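How we keep the bags on the wall

Category: Small Space, Daily Life
3 min read

When we moved our small repair room to Parkach, I believed that the biggest problem would be the tables. It was the bags. Each job we take comes with a bag: tools for that job, spare parts, a paper with the address. At the old place they were in one pile behind the door, and every morning I was digging in this pile like a dog in a garden.

My first idea was shelves. I measured the wall two times and asked for a price at Lastska, the hardware shop near the bus station. They wanted 400 for the shelves alone, without the screws and without somebody to put them up. I said thank you and went home to think.

Then I remembered my grandmother's kitchen, where everything with a handle was hanging. Pots, onions, the scissors, even the radio. So I bought a box of 48 hooks, and we began to hang the bags high, in rows, also across the upper part of the windows. I was a little afraid that the room would become dark. It is still bright, because the walls are white and the windows are tall, and I can even see some green from the trees outside.
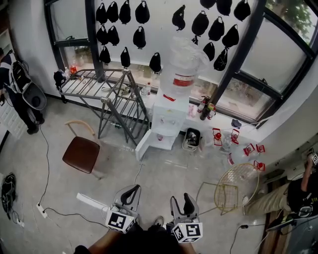 All the bags are black, and I must confess this was my decision. They were the cheapest ones, from Zalanero, and they do not show the dirt. But now they all look like brothers. For the first weeks we took down the wrong bag very often. I tried paper labels and they fell off. Now I tie a short piece of colored string inside, near the zipper, and I keep a list in a notebook. It is not elegant, but I can find a bag in less than one minute.

The windowsill is another story. I made a rule that it must stay free, and the rule lived maybe three days. A sill at this height is too comfortable. You put down one bottle, and next to it comes another bottle, and in the evening it is a shelf. I have decided to allow it, if the things there are wiped once in a week.

The water dispenser stays in the middle by the windows. Shakya was the name on the old one, and it was leaking so much that we had a towel under it all January. I prefer to have the water near, and the small trash bin beside it, so people do not walk through the whole room with a wet cup.

What I still want to change is the height of the top row. I am not tall, and for those bags I must climb. Maybe I will buy a long stick with a hook, like they have in clothing shops. If you know where to find one which is not too heavy, please write me.

Tags: storage, hooks, bags, workroom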